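工单:多语种安全须知推送后,部分员工显示“未确认”
系统:Madari 入职与培训平台
提交方:Gekico 人事共享组
优先级:中
状态:已解决,待观察

问题描述
12月新一批外籍员工入职,共29人,分配在Texier厂区。安全须知按母语推送后,后台显示17人未确认。班组长反映,这些人当面都说已经看过,也听懂了。重新推送一次,数字没有变化。

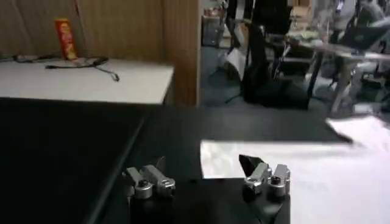
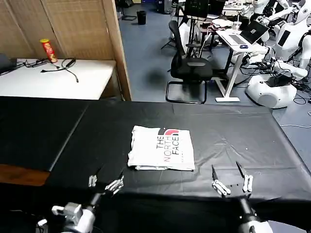 影响范围
未确认的员工不能领取上岗卡,只能跟班旁听。排班表已经按全员到岗做好,两条线需要临时调人。

已尝试的操作
1. 重新推送须知,无效。
2. 让员工退出账号后重新登录,无效。
3. 更换手机,改用班组公用平板,无效。
4. 把界面语言切换成英文再点确认,其中一人成功,其余人看不懂英文,没有继续。

支持组回复 09:40
请提供未确认人员的语言设置和须知版本号。另外请问确认页是否有“我已阅读并理解”的按钮,按钮是否为灰色。

提交方回复 10:15
语言设置为阿拉伯语和提格雷尼亚语两种,须知版本号476。按钮有,颜色正常,点击后页面回到开头,没有报错。
补充一点:有几位员工阅读书面材料比较吃力,平时由同乡口头转述。他们可能没有把页面拉到底。

支持组回复 11:30
查了日志。476版新增了一道要求,正文必须滚动到末尾,并且在末尾的文本框里用文字写一句“遇到危险时向谁报告”,系统才记为确认。中文版和英文版的文本框显示正常。阿拉伯语版因为页面从右向左排版,文本框被挤到可视区域以外。提格雷尼亚语版的文本框在,但提示语没有翻译,仍是英文。
页面跳回开头是因为必填项为空,错误提示本应显示在文本框旁边,所以也看不到。

提交方回复 13:05
明白。但即使文本框修好,仍有人不方便打字。这批人里有些习惯口头沟通,让他们写一句话,多半会请别人代写,这样的确认没有意义。能否改成口头确认?

支持组回复 14:20
平台有“见证确认”功能,默认关闭。开启后由班组长和口译人员在场,向员工口头讲解,员工用自己的话复述一遍,班组长在平板上勾选,口译人员签名。记录效力与文字确认相同,具体以贵司内部规定为准。
开启路径:管理后台,培训设置,确认方式,勾选“允许见证确认”。需要管理员权限。

提交方回复 15:10
已开启。口译由Stodico提供,今天下午两种语言都有人在。
现场讲解时注意到一个问题:问“听懂了吗”,所有人都点头。改成问“地上有油,你先做什么,找谁”,有几位答不上来,重新讲了一遍再问,才算通过。建议把见证确认页面上的提示语也改一下,现在写的是“请询问员工是否理解”,容易走过场。

支持组回复 16:00
提示语已改为“请员工说明遇到危险时的做法和报告对象”。阿拉伯语版排版问题已修复,提格雷尼亚语提示语已提交翻译,下次更新上线。

处理结果
17人中有16人当天完成见证确认,已发上岗卡。剩余一人当天请假,返岗后补做,账号状态保留为“未确认”,请勿手动修改。

原因归类
页面排版错误;翻译缺漏;确认方式与员工沟通习惯不匹配。

后续事项
- 须知换版前,每种语言至少在手机和平板上各走一遍完整流程。
- 报告对象写明岗位和所在位置,不要只写“上级”。部分员工分不清班组长和领班。
- 员工担心报告隐患会影响工作,口头讲解时需要说明报告不扣钱、不影响续签。这句话已加入口译用的讲解稿,须知正文还没有,待安全部门确认措辞。
- 工单保持打开,补做完成后由提交方关闭。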